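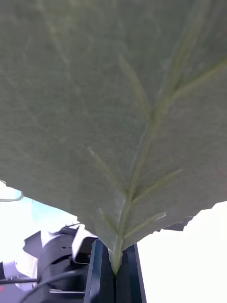 The underside of a leaf, with the midrib running up to the right.

June 27, 2021

Up at ten past four, before the alarm. Niall Kinnear was waiting at the gate with the key of the hide, and we walked down to the water at Casavik without speaking much. There was mist on the far half of the lake and it was colder than I had expected for June. I was glad of the second pullover.

The great crested grebes were near the reeds, as on Thursday. One adult carried the young on its back and the other was diving for fish. I have wanted this photograph since last summer, when I arrived too late in the season and the chicks were already swimming by themselves. I put the camera on the beanbag, took the lens cap off and waited for them to turn towards us.

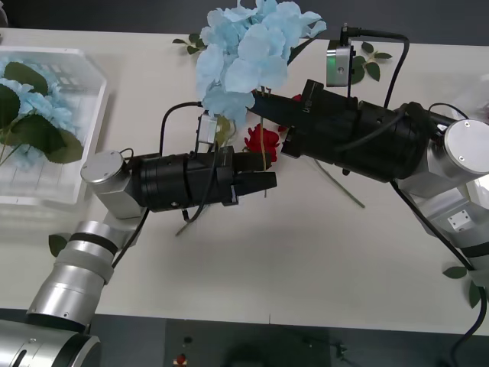
They did not turn for a long time. Niall ate his sandwich. A heron came down on the left side and stood with its back to us, and a coot chased another coot for no reason that I could understand. When the grebes came at last into the open water, the sun was already over the trees and the white of their necks was too bright. I made the exposure darker by one step, then by one more. I think there are a few good ones, with a small striped head looking out between the feathers.

I still have the habit of pressing the button too long. The card shows 1,468 pictures, and the greater part of them will be the same bird in the same position.

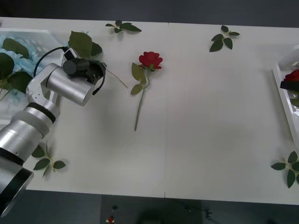

Choosing the photographs is the work I like least. In the evening I made small prints of the best ones and put them on the kitchen table, but it is dark wood and every print looks paler on it than it is. A white table would be much better for this, even one made of two panels with a line down the middle, like the one here. I moved the prints to the bedsheet in the end. Sachiko Tsuchiya telephoned while I was doing it and told me to keep only 6 and to sleep before I decide which.

She also asked whether I had seen the tern raft. I had forgotten to look at it! From the hide it is behind the island, so one must walk to the north bank, and the path there is full of nettles now. Niall says he will bring a stick.

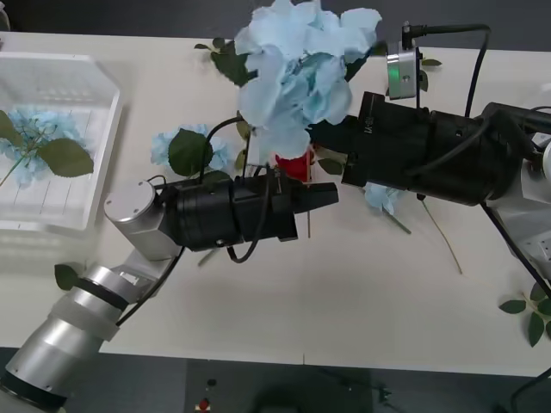

Pale blue artificial hydrangea above the white tabletop.

My neck hurts from sitting so low. Next time I must take the folding stool and the longer lens, and ask Abla Sabbagh if her flask is still free to borrow. The battery is charging. We go again on Wednesday if it does not rain.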